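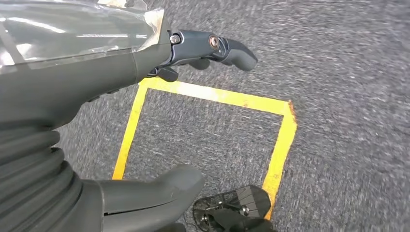
Right, budget thread, as promised to the three people who asked. We're pricing up a two-armed robot for the Medrano workshop and I've spent most of July with a spreadsheet open. The big number is the easy bit, everyone quotes you the big number. It's the small stuff that gets you, and I mean really small – a square of yellow tape on the carpet and a bit of clear plastic wrap over the forearm both have their own line in my sheet now. Yes, tape. Yes, wrap. Stay with me!

The tape first. Ours marks a patch of floor so that everyone agrees where a thing goes, and it goes tatty. Once the edges are worn and the corner's gone a funny orange-brown you want to lay it again, and that's a roll of tape plus somebody on their knees for a bit. Pennies, but pennies every month, and I'd put nothing down for it in version one.

The wrap is the same story. I had a line called "protective covers" with a proper fitted set from Tivevero, and the quote came back at £2,853. For covers! I went and made a cup of tea. Then I made another one and asked what we'd lose by using wrap off a roll for the first year.

What we'd lose, as far as I can work out, is looks. It creases, it bunches up at the wrist, and you have to swap it. The fitted ones are nicer and I'd have them tomorrow if somebody else was paying. They've gone on the "year two, maybe" tab along with the better chairs.

Next up, the thing I got most wrong: hands. I'd budgeted for the arm as if the hand came free on the end of it, like a spoon. Some sellers do include one. Some charge for it separately, and some include one that you'll want to replace before long. Ask which, in writing, before you get attached to a total.

And then ask what the fingertips cost. They're the bit that touches everything. Otico would sell us tips as a yearly pack, Tivevero sell them singly, and the singles work out dearer unless you're very careful. We are not very careful, so I've put in the pack.

Fixings too. Look at any joint up close and there's a bolt in it, and one day you'll need the right spanner or the right spare bolt and it'll be half past four and the shop will be shut. I've put in a tin of spares. My boss queried it. It stayed in.

Someone's asked about leasing versus buying so I'll do that before I forget. Netmont offered us both. The lease is kinder in the first year and includes a visit when something breaks, but you're tied in, and there's a clause about returning it "in original finish" that made me nervous given what our floor is like.

Buying hurts at the start and then stops hurting, mostly. We set a contingency of 20 per cent on top, which I thought was miserly and our accounts person thought was outrageous, so it's probably fine.

Delivery: 7 weeks from Tivevero if you take the standard build. Change one thing and you go to the back of the queue. I'd have liked to know that before I changed one thing.

Moving on to the actual work, which ought to have been the first tab in the sheet and was the ninth.

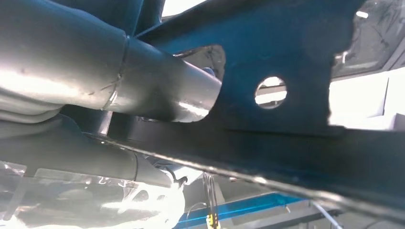 Page last changed: July, 16:40

If you're planning to point one of these at vehicles, go and look underneath one first, properly, with your budget in your hand. I'd written "exhaust inspection" as a single job with a single price, bless me. Then you get in close and there's a big shiny pipe with a weld seam round it, another duller pipe running below, a blue bracket with a hole through it and all sorts of fiddly notches, and a long black rail under that. One line on a spreadsheet, my foot.

Shiny metal is its own cost. Bright pipe throws white glare straight back at a camera, so lighting went from "use what's there" to a real line. Softer lamps, stands, somewhere to plug them in. I got two quotes and they were so far apart I rang both to check they'd read the same email.

Wires as well. There's a little bundle hanging down with a yellow connector on the end, and anything like that is where I start asking about insurance. Who pays if a gripper snags a lead on a customer's vehicle? Netmont say us. Tivevero say it depends. I've asked for the "depends" on paper and I'm still waiting.

Reach is the other one. I'd compared arms on price and how much they can lift, and hardly glanced at how big they are round the wrist. Gaps between pipes don't care what you paid. If I was starting again I'd measure the tightest gap on the job and cross half the brochure off before ringing anybody.

Training! Nearly forgot, same as I nearly forgot it in the sheet. I've allowed 25 hours per person before they're counted as any use with it, and that's paid time when they aren't doing their normal jobs. It came to more than the lamps and the tape and the wrap put together.

So where we are: standard build, bought outright, cheap wrap, yearly pack of tips, proper lighting, tin of bolts. Covers later. It goes up for sign-off next week and I fully expect the bolts to be queried again.

Couple of you asked for the spreadsheet. I'll tidy it first as one of the tabs is mostly swearing. Reply here if you want it and tell me if you've bought tips from Otico, I'd love to know how long a pack lasts you.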